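双臂分拣台自制课 讲义四
夹爪、桌面与取放点

Pratstead 共享工坊，周六班
项目代号：Dastamance

上次课做完了底座固定和限位检查，这次开始让主臂干活。任务和讲义一里写的一样：桌上有篮子和几只面包，主臂把面包从篮里取出放到桌上，再从桌上放回篮里。副臂这次不参与，折起来停在桌子后面，下次课再用。

没上过第三次课的人请先把讲义三的限位表抄一份，带到桌边。没有限位表不要上电。

一、本次课要用的东西

主臂，带法兰和平行夹爪。
Diltau 控制盒，和上次同一台，程序版本不要自己升级。
Moussa 转接板，给夹爪供电和走信号。
浅灰色桌布。
编织篮。
面包若干，形状要有差别。长的、圆的、扁的都要有。
钢尺、塞尺、内六角扳手、束线带、美纹纸胶带、铅笔。
记录表每组一张，写铅笔，别写圆珠笔，改起来看不清。

二、夹爪装配复查

1. 断电。控制盒的指示灯灭了再动手。
2. 看法兰。金属环和夹爪壳体之间不能有缝，用塞尺最薄的一片去试，塞得进去就要重装。法兰螺钉共 4 颗，对角拧紧，先全部带上，再逐颗加力。上次有一组一颗拧到底再拧下一颗，壳体歪了，手指尖端偏出去一截，标定怎么做都不对。
3. 看线。夹爪的黑色线缆从法兰侧面出来，向下绕一个弯再收回壳体旁边。这个弯要留着。把线拉直绑死，手腕一转就会扯接头。弯也不能太大，太大了会扫到桌上的东西。判断方法：手腕在限位表的两端各停一次，线在两个位置都不绷紧，也不碰桌面。
4. 看指垫。带纹路的灰色指垫要正对正，左右手指的纹路都朝外看得见。垫子边上翘起来的，换掉，不要用胶水补。胶水干了会硬，夹软东西留印。
5. 通电，空载开合十次。听声音，有咔哒声就停，回到第 2 步。

手指全开时的间距，本台实测 62 毫米。各组自己再量一遍，写进记录表第一行。量的时候尺子贴着指垫内侧，不要量手指根部，根部和指尖的读数不一样。

三、桌面布置

桌布铺平，前左角对齐桌角，布边不要垂进手臂的活动范围。布有两个作用：减少反光；面包放下去不打滑。换成光面桌垫试过，圆面包被手指边缘一蹭就滚走。

篮子放在桌子左半边，靠前沿。位置用铅笔在布上轻轻点一下做记号，每轮开始前对一次记号。篮子是编的，底下不平，放的时候按一按，看它晃不晃。晃的话转个方向再放。

篮子右侧和后面留空，作为放置区。放置区里同一时间最多放 2 件，再多手指就没有下探的余地了。

桌子后沿那边有木块、排插和线。线用束线带收一下，和主臂的行程隔开。木块不要挪走，下次课要用。

墙边的竖条灯一直开着。关了灯再标定和开着灯标定，相机里篮沿的阴影不一样，会影响后面找边。有人问要不要把木屏风收起来，不用，放着，每次课都在同一位置即可。

四、安全规定

手进桌面之前先按暂停。只松开使能不算暂停。
一个人操作，一个人看桌面，看的人手放在急停旁边。
速度上限本次课设为 40%，在控制盒里锁住，课上不改。
长头发扎起来，挂绳摘掉。
副臂停在折叠姿态，不要给它上使能，也不要靠着它站。
桌上的面包是教具，不要吃。课间点心放在门口的架子上。

五、坐标和点位

整套动作用到的点位很少，先在纸上写全，再去示教。

起始点：主臂收回，夹爪在桌面上方，不遮相机。
篮上点：夹爪在篮子正上方，手指竖直向下，张开。
篮内点：从篮上点垂直下降到抓取高度。
过沿点：离开篮子时必须经过的点，高度要让指尖和手里的东西都越过篮沿。
桌上点：放置区上方。
放置点：从桌上点垂直下降到放置高度。

坐标原点定在桌子前左角。X 向右，Y 向后，Z 向上。每个点写三个位置值和一个手腕转角，单位毫米和度。写的时候把点名写全称，不要写“点1”“点2”，两周以后自己也看不懂。

示教顺序：先教高的点，再教低的点。高的点错了只是位置不好看，低的点错了会压桌子。教低的点时一次下降不超过五毫米，最后一段改成一毫米一步。

六、过沿点怎么定

过沿点是这次课出错最多的地方。手指长，篮沿又是卷起来的，俯视相机里看着已经让开了，从侧面看还差得远。正确做法是人蹲到和篮沿一样高，从侧面看指尖和篮沿之间的空隙，两个手指都要看。前指让开了，后指可能还没有。

调到张开的手指位于篮子后沿正上方、前指尖快要碰到篮沿时，停住，把这时的 Z 值记下来，称为“贴沿高度”。过沿点的 Z 值等于贴沿高度加余量。辫子面包斜躺在篮里的时候，余量要另外加上面包垂下来的部分。
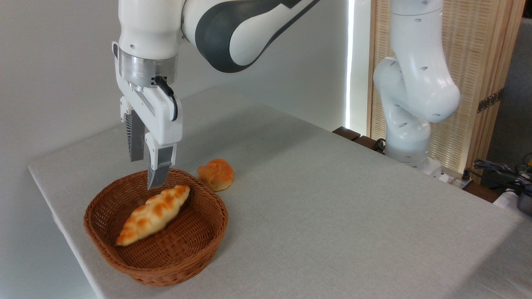
七、抓取方向

平行夹爪只沿一个方向开合，所以手腕转角要跟着面包走。

长面包：手指夹在窄的方向，也就是夹面包的腰。面包斜着放，手腕就跟着斜。夹两头夹不住，长度一般超过开口间距。抓取位置取在长度的中间，偏了以后提起来一头沉，过沿时低的那头会挂在篮沿上。

圆面包：哪个方向都能夹，优先选离篮沿远的方向，给手指让位。打结的圆面包顶上有凸起，下降时不要让指尖落在结上，降到结以下再合。

扁面包：厚度小，指尖要降得更低才吃得住。降低以后指尖离桌布很近，余量取两毫米，用塞尺核对，不要凭眼睛。边缘是波浪形的扁面包，夹凹进去的位置比夹凸出来的位置稳。

合拢力度从小往大加。加到提起来不滑就停，再加面包会变形，下一组用的时候尺寸已经变了，前面量的数据都要作废。每加一档写一次记录，别跳着写。

八、第一轮：从篮里到桌上

1. 篮里放一只长面包，放置区清空。
2. 回起始点，夹爪全开。
3. 到篮上点，转手腕，对齐面包。
4. 降到篮内点，合拢，等一秒。
5. 垂直上升。上升途中不平移。
6. 经过沿点到桌上点。
7. 降到放置点，张开，再垂直上升。
8. 量面包实际落点和目标落点的差，记录。

这一轮每组做五次，中间不改参数。五次的落点如果散得很开，先查法兰和篮子的记号，再查点位。落点集中但整体偏了，改放置点即可。

第 7 步里张开以后有一个小动作容易漏：张开要张到底再上升。没张到底就升，带纹路的指垫会把面包带起来一点再掉下去，面包翻一面，落点的数据就没有意义了。

九、第二轮：桌上两件紧挨着

第一轮通过以后做第二轮。篮子清空，放置区放两只面包，一小一大，挨在一起。摆法统一为：橙色小圆面包在后，浅色扁面包在前，扁的压住圆的前面一点。两组用同样的摆法，数据才好比较。

要解决的问题是先拿哪一只。后面的圆面包高一些，从上面看轮廓完整，容易被选中；可是它前面被扁面包压着，先拿它会把扁的一起带动。所以默认顺序是先拿压在上面的。如果本组想试另一个顺序，可以，在记录表里注明。

手指下探的位置也要重新算。两只面包之间没有空隙，手指插不进去，合拢方向就要避开交界处，沿着交界线的方向夹。手腕转角因此和第一轮不同，不要直接套用第一轮的值。
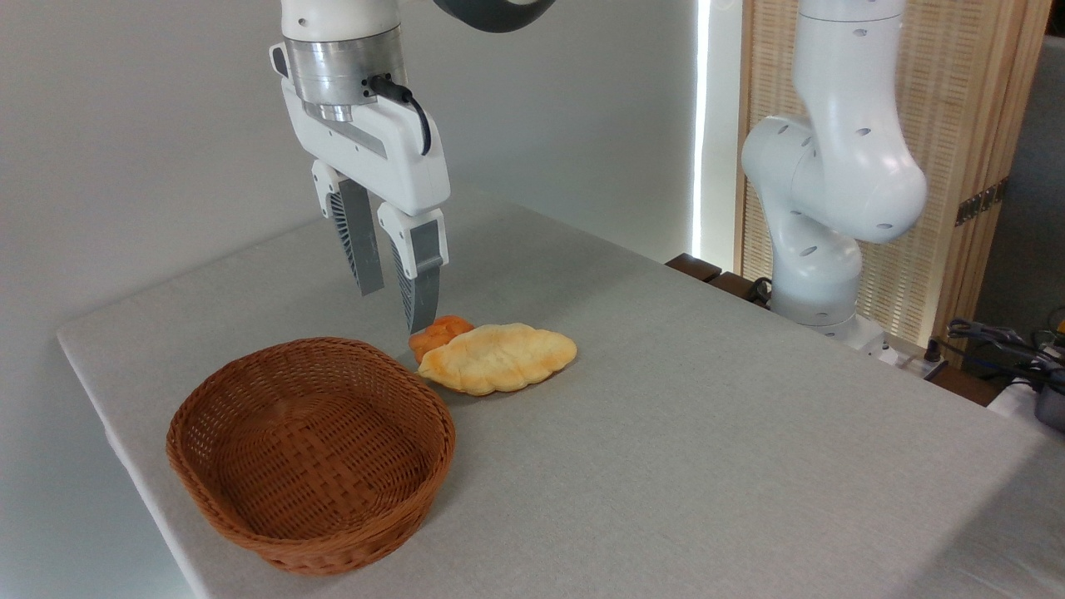
下降到指尖接近圆面包后沿时要放慢，改成一毫米一步，看的人从侧面报“有空”或“没空”。报“没空”就退回桌上点，重新调转角，不要在低处平移。低处平移会推走面包，两只的相对位置变了，这一次就不算数。

夹住以后送回篮里。篮子是空的，放下高度按篮底算，加上面包厚度的一半。放第二只之前要看第一只落在哪儿，落在篮子中间的话，第二只放偏一点。

每组做四次，换一个人操作再做四次。

十、记录表填写

表头：组别、操作人、看桌面的人、开口间距实测值、贴沿高度。
每次一行：轮次、物件、手腕转角、合拢档位、是否滑落、是否碰篮沿、落点 X 差、落点 Y 差、备注。

“是否碰篮沿”一栏，碰了但是没移动篮子也写“碰”。篮子被带动的，在备注里写移动的方向，然后把篮子对回铅笔记号再继续。

滑落的那一次不要删。删掉以后成功率看着高，下次课调力度的时候没有依据。

十一、常见问题

夹爪合到一半停住。
多半是 Moussa 转接板上的插头没插到底。断电，拔下来重插，听到卡扣声为止。还不行就换一根线试。

Diltau 控制盒报关节超限，但是看着离限位还很远。
手腕转了整圈没有转回来。回起始点，把手腕归零再走。

同一个点，上午和下午差一点。
先看桌布有没有被人拉动，再看篮子记号。两样都对，再查底座螺栓。

面包表面沾了灰色的粉。
指垫磨损，换新的。换完要重新量开口间距。

提起来的时候面包转了。
夹的位置不在中间，或者力度小了。先改位置，后加力度。

十二、收工

主臂回收纳姿态，断使能，断电。
面包装进带盖的盒子，盒上写组别。压坏的单独放。
桌布不要抖，用刷子把碎屑扫进簸箕。指垫纹路里的碎屑用软毛刷顺着纹路刷。
排插最后关。
记录表交到工具墙旁边的文件夹里，拍照留底的自己拍。

十三、下次课之前

算出本组的平均落点差，X 和 Y 分开算。
画一张过沿点的侧视草图，标出篮沿、前指尖、后指尖和面包最低处，手画即可，要标尺寸。
想一想副臂参与以后，两臂的活动范围在哪里重叠，在桌面平面图上用铅笔涂出来。平面图在讲义一最后一页，没有的到前台复印。
下次课带讲义三和本讲义，限位表仍然要用。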